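Aug 6, 2021

Hand gripper again today, tidying tasks. My list for the week was written on the train to Stundness and has one question at the top: which chores could be handed over now, at the price of the parts we have on the shelf. I have been answering it in pieces and the pieces do not agree.

The Celtton people keep a figure in their slides, 400 grasps without a drop. I don't dispute it. All 400 were on a flat table, with boxes, with the lights fixed. A box is the easiest thing in a house. It has parallel sides and it stays where you put it. Most of what gets picked up off furniture at the end of a day has neither property.

Worked through clearing a soft surface. Fabric changes two things. First, a rigid finger pushed down on a table stops at the table, and the controller can use that contact as a height reference. Pushed down on upholstery it keeps going, and the force rises slowly enough that the threshold means little. Second, thin items sink or tilt when the pad beside them is pressed, so the grasp pose computed a second earlier is already wrong by the time the fingers close. Lowering the approach speed helps with the second and makes no difference to the first.

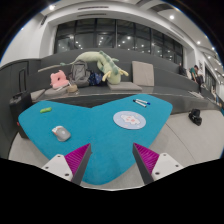

Ottoman with small items on top, fingers open at the near side.

Sorted by difficulty, as I see it. The mouse is the easy one. It has a rounded back and enough height to close on from either side, and the ribbed inserts should take up the curve. Markers are middling: narrow, light, inclined to roll, and when two lie side by side there is the separate problem of taking one and leaving the other. The round mat is the hard one. A pinch grasp wants an edge to get under, and a mat lying down on fabric offers very little. A person slides it to the rim of the furniture and takes it there, or lifts it with a fingernail. We have no fingernail. Eridberg tried a thin steel lip on theirs last February and it snagged on every woven cover they owned.

Then there is the question of where things go, and I keep putting that off. Picking up is half a chore. "Tidy the ottoman" means the markers go with other markers and the mouse goes back to a desk, and a machine that can lift everything and knows none of that will produce one heap in a new location. Luggage on a bench is worse. A backpack next to a plush toy may be clutter or may be exactly where its owner wants it. I would not let anything with a motor move a bag without asking.

Shop-floor work is further along, for dull reasons. The Chamoun line runs 4 part types in fixed trays and rejects anything outside tolerance before it reaches the arm. Somebody decided the order of the world in advance. A house has no such person, or has several and they differ.

Read some of the old household-of-the-future material over lunch. A 1939 magazine piece promised the housewife a mechanical servant to collect stray articles from the sitting room — no word on how it would tell a stray article from one in use. Same gap we have, with worse drawings.

Estimates, so I can check them later. Floor vacuuming: done, buy one. Moving sealed cartons: done, at a cost. Clearing hard, rigid items off a table into a bin: close, if a 20 second cycle is acceptable. Clearing a soft seat of mixed items and putting each one away: not soon. Folding anything: I decline to guess.

To do: rewrite the contact threshold for compliant surfaces, try a sideways drag before the pinch on flat items, order more contact strip. Find the other hex driver.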